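Last updated: 2025-05-22

Is the Kuvstead energy monitor worth it for a renter?

plugwary
Havedia has the Kuvstead plug-in monitor on sale and the page says it "pays for itself by June." I'm skeptical. My whole bill last month was 848 kWh and I doubt a little screen changes that. Anyone run one for longer than a week?

tallgrass11
Had one for a year. It told me the fridge uses power. I knew that.

Shehata_fan
Disagree with the above. Mine showed an old dehumidifier was eating more than everything else in the room put together. Unplugged it, bill went down. Not everyone knows where their power goes.

plugwary
OK, but was that the monitor, or was it spring? People credit these gadgets for whatever the weather did.

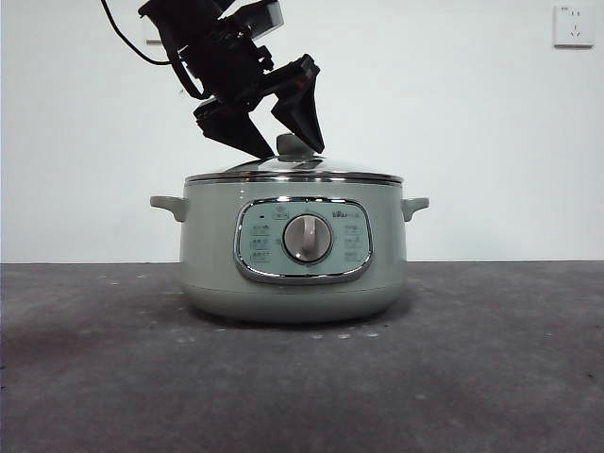 ohm_sweet_ohm
Small kitchen stuff is where these monitors waste your time. You measure every appliance, feel busy, and the water heater is still doing what it always did. A countertop electric cooker like the pale green one in my post, with the lid on, is not what's wrecking anyone's bill. I'd check the heat and hot water first.

Shehata_fan
Sure, but a renter can't swap the water heater. They can swap habits.

tallgrass11
Which habits? The Sturkudier review claimed 1,000 kWh saved a year and never said what they turned off. I don't buy it.

ohm_sweet_ohm
Same. Borrow one – some libraries lend them – and give it back after a week.

plugwary
Going to try the library. Not paying Havedia for a number I can read off my meter.

Contact us | Copyright Sturkudier Forums | Back to top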